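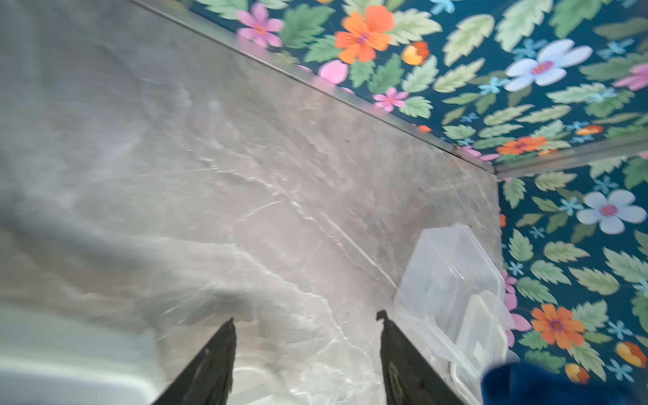 Two-finger gripper at a prep counter, clear food containers in the corner.

Grekico CL-2 Counter Cell
Category: Light handling / Food preparation
Revised September 21, 2018

The CL-2 is a single-arm handling station for staff kitchens, small caterers and canteen back rooms. It handles plastic food containers and lids at a standard counter, next to the people who fill them. It does not cook, cut or portion food.

Scope of work
The cell picks, places and stacks rigid and semi-rigid containers. Clear and frosted plastic is supported. Transparent walls are difficult for most cameras, so the Elosska vision package looks for rims and corners first and uses the base outline as a check. Patterned counters and walls do not need to be covered, but the work area has to be taught once with the containers removed. Teaching takes 20 minutes.

Gripper
Two flat tapered fingers, black, replaceable as a pair. Maximum opening 92 mm. The fingers close on one wall of an open container or on the edge of a lid. Worn tips are acceptable until the grip test reports slip on two consecutive cycles. Order part 31-F for the standard pair.
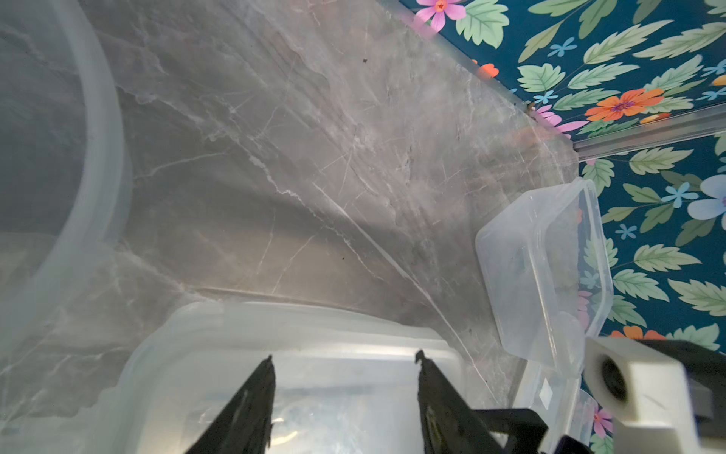 One kitchen lead on the Cesby site wrote that the arm took over the stacking within a week, but that somebody still had to sort odd lids by hand at the end of the shift, and that this job had not been on anyone's list before.

We now include lid sorting in the task plan. Mixed lids should be assigned to a person by name on the shift sheet – the cell sets aside any lid it cannot match and does not try it again.

Changes to staff duties
Repeated reaching to the back of the counter is reduced. Filling, labeling and checking contents remain manual. Each shift needs one trained operator, who can also do other work within sight of the cell. Operator training is 16 hours, half of it at the counter. Sites that ran the Khurana tray loader can carry over their existing lockout procedure.

Cleaning
Wipe fingers and mount with a damp cloth at shift change. Do not spray the camera. Crumbs on the counter do not stop the cycle, but clear them before reteaching.

Supplied with the cell
Arm, mount, gripper, wrist camera, stop button, operator card. Counter clamp sold separately – state counter thickness when ordering.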